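Blog > Moving Abroad > How to choose a town to move to

I get a lot of messages asking how I settled on Curura, usually from people who have a spreadsheet with every coastal town on the continent in it and haven't slept properly since. I've been there. My own spreadsheet had a tab for rainfall, one for bus routes and one for bakeries, and I still couldn't choose! So I'll set out what I did in the end, in the order I did it, and you can pinch whichever bits suit you.

Step 1: Write down your ordinary day

Get a sheet of paper and write out a boring working day in your new life, from the alarm going off to lights out. Leave out the sunset drinks. Where do you buy milk? Where do you sit when you work? How do you get home after dark? I filled a page and a half and found that I hardly mentioned the beach, but I'd put the word "walk" in over and over again. That told me I wanted somewhere I could live without a car, and a good third of my list went straight in the bin.

Step 2: Cut the list to three

I mean it, three. I kept Hudodari, Gourlay and Curura, and I was quite sad about the ones I dropped (I'd even picked out a favourite café in one of them from the street maps, silly woman). If you can't get down to three, rank them by how easy it is to get home in a family emergency. It's a gloomy way to sort a list but it works fast.

Step 3: Do the dull sums

Take what you really have coming in each month, after tax, and put rent, heating, phone, health cover and one trip home a year against it. My savings when I started this were 3577 euros, so there wasn't any room for guessing. Look at long lets and ignore the holiday ones. In Hudodari the winter rents looked lovely until I read the small print, and nearly every flat had to be empty again by June so the owners could let it by the week. I'd have been out on my ear with two suitcases just as the weather got nice.

Step 4: Go in the worst month

Everyone visits in summer. Go in February if you can bear it, or November. I spent a week in Gourlay in the rain and half the shops had their shutters down, and the one bus into town stopped at seven in the evening. I did love the harbour. I also ate crisps for dinner more than once.

While you're there, try to live as you would if you'd already moved:

- Do a full food shop and keep the receipt.
- Work a proper day from wherever you're staying.
- Post a letter, or collect a parcel, or do some other errand with a queue in it.
- Walk home at ten at night and see how you feel.

Step 5: Talk to somebody who moved there and stayed

Online groups are fine for questions about paperwork, but they're full of people in their first month, when it's all marvellous, and people who've just had a row with their landlord. I wanted someone a few years in. I found mine through a language exchange called Bronder, which met upstairs in a bar in Curura. I went along with terrible grammar and came away with the name of a decent dentist, a warning about damp in ground-floor flats and an invitation to lunch.

Step 6: Rent small and rent short

My first place was a room and a bit, and the bit had a sink in it. I took it for six months. It was about 40 minutes on foot from the part of town I'd thought I wanted, and after all that walking I didn't want that part any more, it was far too noisy. So don't buy furniture for the first flat, or at least nothing you can't carry down the stairs by yourself. And don't ship your books yet! Mine sat in my sister's garage until I'd signed a proper lease, and she only complained a little.

Step 7: Pick a date to decide

Give yourself a deadline for staying or leaving and put it on the calendar before you go. Mine was the end of April. I made a pot of coffee, got out the page from step one and compared it with the week I'd just had. The milk was further away than I'd planned and the walk home was better. I rang the landlord that afternoon and asked about staying on.

Next time I'll go through registering your address, so have your passport copies ready.

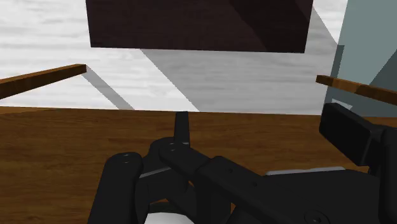 Dark box over a pale marbled floor (computer render)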